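5th September, at the kitchen table, too much tea

The tub on the white paper
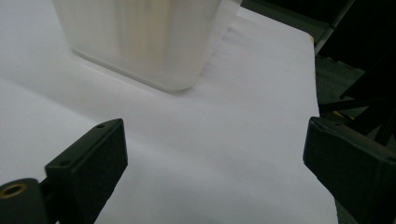

Morning, or what I did with it

I promised myself I would write these entries on the day and not three days later from memory, so I'm writing this one with my shoes still on. The tub has been on my mind since breakfast. It's just a cloudy white plastic tub on a sheet of white paper, and I have now spent more hours with it than with some of my relatives.

The trouble is depth. Cloudy plastic on white paper is about the meanest thing you can hand to a depth estimator, and ours (I say ours, but I wrote the worst parts of it) kept placing the near wall of the tub somewhere behind the far one. Color doesn't help, white on white, and the soft shadow by the base was getting swallowed into the object mask, so the planner believed the tub was wider than it is and opened the fingers for a thing the size of a shoebox. I sat and watched the overlay flicker for a good long while before it occurred to me to turn off the temporal smoothing and look at single frames. I should have started there. I always should have started there.

On single frames it was much plainer. The vertical corner nearest the camera gives a decent edge, and the line where the base meets the paper is faint but it stays put from one frame to the next. The walls are hopeless. So I threw the walls out altogether and fitted the footprint from the contact line and that one corner, with the paper as the ground plane. The paper has a long shallow fold and a few ripples, and my plane fit was chasing those too, so I loosened the inlier threshold and let it be a bit stupid about the bumps. It liked being stupid. I was so pleased I went and told Myroslav, who was eating a peach over the sink and said "good" in the tone of a man who has heard this from me before.

Lunch, and the argument about the wrist

Myroslav Vakulenko and I have been having the same friendly argument since January, and it came around again today over soup. He wants the finger positions to come out of the joint encoder and nowhere else. I want to use the camera too, because it sees both fingertips the whole time and it seems a shame to waste them, two big dark shapes on pale paper, as easy to find as anything could be. His point (a fair one, I'll put it in writing so he can hold it over me) is that if the camera mount shifts then everything I measure shifts with it. My point is that then at least we'd know it had shifted!

We settled on doing both and logging the difference. I put it into Prirka this afternoon as a small side process that finds the two fingertip edges, works out the opening between them, and writes it next to the encoder value with a timestamp. Nothing reads it yet. I like code that nothing reads yet, it's very restful.

Afternoon

Ran 30 replays through the new footprint fit on the old recordings. The planner picked a sensible approach in all but four, and three of those four were the same recording started at different points, which I only noticed after I'd written a rather gloomy note about it. The fourth is a real failure. The fit grabbed onto the edge of the paper instead of the tub, a nice long straight line with dark stuff behind it, and I can't blame it. I'd grab it too. I've added a check that throws away any edge that runs out of view at either end, but it feels like a patch, and I have left myself a comment in the code saying so in capital letters.

Then a lost hour on a timing problem. The image stamps were 20 milliseconds behind the pose stamps, steady as a clock, and I had blamed the network, the driver and finally Szabo's logging library, to which I apologize here in private. It was my own buffer. I had set it to hold one more frame than it needed, back when I was being careful.

Evening

Walked home the long way by the canal and thought about the approach angle. At the moment the planner comes in square to the nearest wall, but with a corner pointing at the gripper there isn't one nearest wall, there are two, and it dithers between them. You can see it in the plots, a little zigzag before it commits. I think the answer is to make it choose once and pay a penalty for changing its mind. I could use one of those myself.

Tomorrow: the penalty term first, before email. Then put the shadow back into the recordings I brightened last week and see if the mask still holds. Ask Myroslav for his calibration script, the newer one. Buy more soup.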